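Plulivby Children's Pages
Home | Stories | Things Around Us | Ask Us | For Parents

18/07/2025
By Vesela Nikolovski

Print this page | E-mail this page

Why Do We Put Toys in a Box?

Do you have a soft toy at home? Maybe you have two, or maybe you have so many that your bed has no more place for you! Soft toys are also called stuffed animals, or plush toys. Plush is the name of a fabric. It has short, thick hairs on one side, and this is why it feels nice when you put your cheek on it.

Inside the toy there is stuffing. In old times people used straw, sawdust or wool. My grandmother had a bear with straw in it, and when you pressed his stomach he made a small dry sound. Today the stuffing is mostly polyester fiber, which is light and comes back to its shape after you squeeze it.

Soft toys like to collect dust. Dust is made of very small pieces of many things: threads from clothes, soil from shoes, hair, even tiny bits of our skin. It falls slowly through the air and lands on everything. From a table you can wipe it with a cloth. From long fur it is much more difficult, and the dust goes down between the hairs and stays there. So many families keep in a box the toys that they do not use every day. 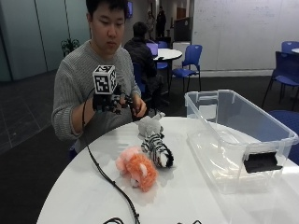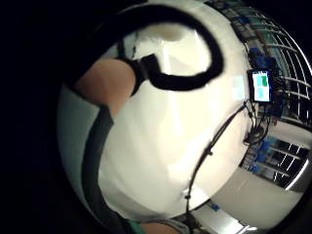
What kind of box is good for toys? My neighbor Américo Pacheco has a small toy library in Itville, and children ask him this often. He likes plastic boxes that you can see through. On the round white table there is a big clear bin of this kind, next to the zebra with its black and white stripes and the shaggy orange and pink toy. With a clear box you can find your zebra without taking everything out on the floor. A cardboard box is also fine, but then please draw on the side what is inside. Américo has 600 toys in his library, so you can imagine how many drawings he would need!

The size is important too. A soft toy is full of air between the fibers, so it takes a lot of space although it weighs little. If you push 20 toys into a box for ten, they will come out flat and with funny ears. Usually you can help them. Shake the toy softly, pull the ears and the legs a little, and leave it on a shelf for one night.

How to put soft toys away

First look at the label. Many toys can be washed in the machine, but some only by hand, and some cannot go in water at all. Ask an adult to read it with you.

Let the toy dry completely, also in the middle. It can take roughly 2 days for a thick one. A toy that is wet inside can begin to smell and get mold.

Put the heavy toys at the bottom and the small ones on top. Long tails go in last.

Close the box and keep it in a dry room, away from the heater.

A question from a reader

Ognjen asks: "Does my elephant need air in the box?" No, Ognjen, a toy does not breathe. But it is a good idea to open the box sometimes and look how everybody is doing. I open mine in September, when the evenings become long.

Back | Next: Why Do Socks Have Heels? | Top of page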